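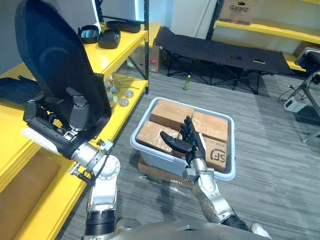 What is the Brovgate Open Day?
It is a yearly public visit to the Brovgate robot workshop, at which people from the town and further afield can watch two-armed robots handling everyday goods such as boxes, tubs and moulded parts, and can talk to the people who look after them.

The Brovgate Open Day is a robotics demonstration held each March at the Brovgate workshop, on the northern side of Poltia. It grew out of a rather informal afternoon for the families of staff, and has since become one of the better-liked dates in the town's calendar, drawing school parties, retired engineers, shopkeepers with stockrooms of their own and a good many people who simply happen to live up the road. Admission is free, although visitors are asked to book a place, as the rooms are not large and the robots need a fair bit of space to swing their arms.

Background

The workshop was set up to study how a robot with two arms and fingered hands might cope with the sort of storage work that people do without much thought: taking a part from a shelf, reaching into a tub, shifting a parcel from one place to another. Its founder, Wiroj Ratanaporn, had spent the earlier part of his working life in a parts warehouse, and was fond of telling visitors that he learnt more about hands in that warehouse than in all his years of study. He wanted the robots to practise among ordinary shelving and ordinary packaging, and the workshop has kept to that wish ever since. Regular visitors have come to recognise the yellow metal shelves, which hold moulded black trays and round metal discs, and the striped grey carpet, which is remembered with surprising affection.

The idea of opening the doors to the public came from Rianne Postma, who joined as a technician and later took charge of visits. She felt that people who had only seen robots in films ought to be allowed to see one at close quarters, going about a plain and useful job, and that the workshop would gain something too from hearing their questions. The first open day lasted a single afternoon and was meant to happen only once. So many people asked when the next would be that a second was arranged, and the habit stuck.

The demonstrations

A visit normally begins with a short talk and then moves on to the main demonstration, known within the workshop as the Flestik round, after the name given to the control program. Each round lasts 12 minutes and is run several times over the day, with a pause between rounds while the shelves and tubs are set out again. Groups are kept to 11 visitors so that everybody can see properly, and small children are generally ushered to the front.

The tasks change from one round to the next, but most of them draw on the same stock of objects. Large moulded shells are a favourite with the staff, being awkward in shape and offering few obvious places to hold. In a typical arrangement the left hand takes the edge of a curved black shell at the shelf while the right is held, fingers open, over cardboard boxes packed in a white plastic tub. Brown boxes sealed with clear tape look simple enough, yet they are thought a fair test, because the tape catches the light and a box packed closely against its neighbours leaves little room for fingers. The boxes are ordinary courier and shop packaging, and one with the SF courier logo on its side has been used alongside plain ones.

Visitors are often struck by how slow it all is. Ms Postma's usual reply is that slowness is a kindness to the audience as well as to the boxes, and that anyone in a hurry is welcome to come back on a working day, when it is slower still. The staff make a point of carrying on when a grasp goes wrong, and will talk through what the robot was attempting before setting up another try. Many people write afterwards that these were the parts they enjoyed most.

The hand table

Once the main round is over, visitors may go through to a second room, where a spare pair of hands is laid out on a bench. This part of the day is called Yimyam, a name borrowed from the workshop's first hand, which was retired after a long run of broken finger joints and now lives in a glass case by the door. People may bend the fingers, feel how the joints resist, and try to pick up a parcel themselves while wearing thick gloves — a humbling exercise, by most accounts, and one that leaves even confident adults fumbling at the corners of a box.

Older children are also allowed to suggest an object for the afternoon rounds. Past suggestions have included a school shoe, a loaf of bread and a cuddly rabbit, all of which were attempted in good faith. The rabbit was by some distance the most successful.

Interruption and return

The open day was not held in the spring of 2021. In its place the workshop put on a small winter demonstration for invited guests on Monday, December 20, 2021, lasting 90 minutes in all and finishing with hot drinks in the yard. Numbers were kept low, and those who came had rather more time with the robots than is usual. Several of the changes tried out on that occasion were kept, among them the smaller groups and the longer pause between rounds, and the ordinary March event resumed the following year.

Reception

Local opinion has been warm on the whole. The parish newsletter has called the event "the best free outing in Poltia, provided one wears a jumper", the workshop being a draughty sort of building. Some visitors have raised worries about jobs in warehouses and shops, and a discussion hour was added in response, chaired for several years by Mr Ratanaporn himself. It has no set speakers and tends to overrun, and the tea urn is kept going until the last of the talkers has gone home.

Visiting

Doors open in the late morning and the last round begins at 2 in the afternoon. The main room is on the ground floor and has a level entrance from the yard. Parking is scarce, and the workshop suggests walking up from the station — a pleasant enough stroll along the canal, if a muddy one after rain.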